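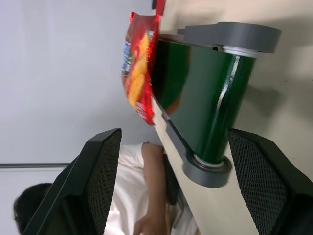 Prisolgate Automation Laboratory
Software Readiness Checklist, Wrist Camera Manipulation Cell
Form revision 3. Complete before enabling autonomous execution.

Software build: 536
Planner configuration: Barua, hanging objects
Inspection period: November

Section A. Control

A1. Controller starts without active faults. PASS
A2. Speed and force limits loaded from the approved file and not from the operator's local copy. PASS
Comment: Local copy still present on the workstation. Remove before the next inspection.
A3. Software stop halts the arm from every state in the task sequence. PASS
A4. Loss of the gripper status message causes a controlled stop. FAIL
Comment: The arm continued to the next waypoint before the fault was raised. Watchdog setting had reverted to the default after the last update. Corrected and retested; see A4 under Section E.

Section B. Perception

B1. Wrist camera calibration loaded and dated within the permitted interval. PASS
B2. Segmentation separates the target package from adjacent fixtures. CONDITIONAL
Comment: Crinkled red foil beside the glossy green cylinder remains a difficult case. The cylinder picks up a red reflection near its left edge, and the Siltura model may assign this strip to the bag. Grasp points within the strip are to be rejected until the mask is retrained.
B3. Gripper fingers masked out of the image before pose estimation. PASS
Comment: Both fingers enter from the bottom of the view. Confirm the mask again if the finger pads are changed.
B4. Frames with motion blur are flagged and excluded from the pose estimate. PASS
Comment: Threshold left unchanged. Mild blur on package edges is accepted by the filter at present. Perception group to advise.
B5. Person detection active across the full camera view. PASS
Comment: Detection must hold when a person is partly hidden by a finger or appears sideways in the view. Autonomous motion is not permitted while a person is detected.

Section C. Planning

C1. Collision model includes the flat panel, the cylinder and both gray brackets. PASS
Comment: The upper bracket was modeled as a plain box. Replace with the stepped outline.
C2. Planner returns no path when clearance falls below the set margin. PASS
C3. Retreat path is computed before the approach begins. PASS

Section D. Tooling and Records

D1. Stirkberg logger records joint state, images and planner output on one clock. PASS
D2. Free disk space checked before the session. PASS
D3. Build number on the display matches this form. PASS

Section E. Open Items

A4. Retest passed. Add the watchdog value to the startup check.
B2. Open. Reduced speed only.
C1. Open. Does not prevent operation.

Result: Released for supervised operation with 2 open items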